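Unit 3 handout: Laying a tray
Hospitality Basics, Cukholm. Tutor: Bahman Hassanpour

Welcome back! Trays look easy and they're so much fun once you start noticing them.

Put the plate down first, on one side, and build out from it. Cups travel well close to the plate. Forks get the free side, where a hand can find them. Rizal Chin's notes from Jatasbridge (page 17) are brilliant on this, do read them!

Plate, cup and fork on a dark green tray:

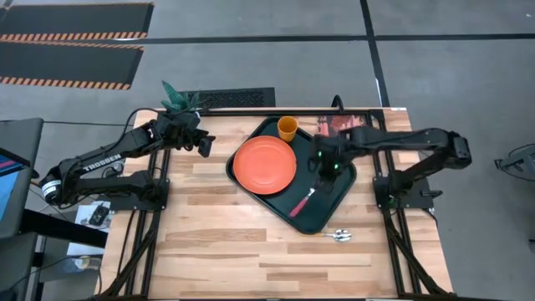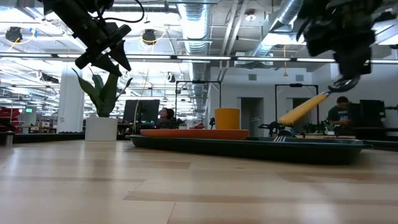 For next time, lay a tray at home in 2 different ways, carry each one across a room and write down what slid.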